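Section 3. Bench Trial and Staff Interviews

The Kneath packing hall in Bratstead employs six people on its manual placement line. Each places 1,000 pieces per shift. In June our group examined how this work would change if a small arm took over the repeated placements. The trial was set up with toy blocks in place of stock items.

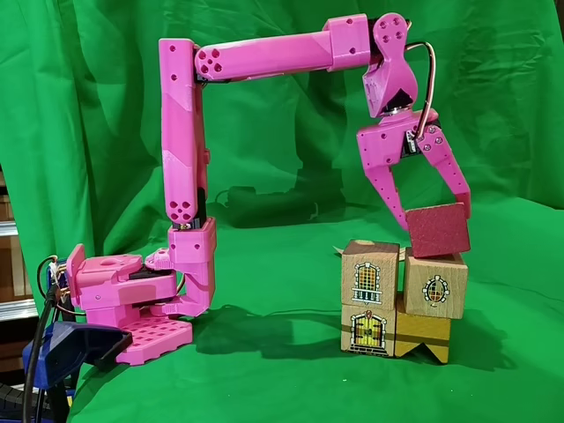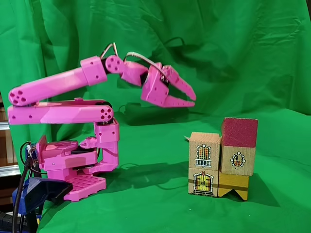
Figures 3 and 4. The bench arm with the wooden blocks: gripping the red cube (Fig. 3); folded back, gripper open (Fig. 4).

Leilani Rosenthal and Haf Phillips interviewed four members of the line. All four expected less wrist strain. Two were concerned that checking the arm's work would leave them standing in one spot for longer periods. Line supervisor Rhiannon Samuel asked who would be responsible for a misplaced piece, a question the current job descriptions do not address.

The group recommends that operators be trained to stop and reset the arm themselves. Interview notes are in Appendix B.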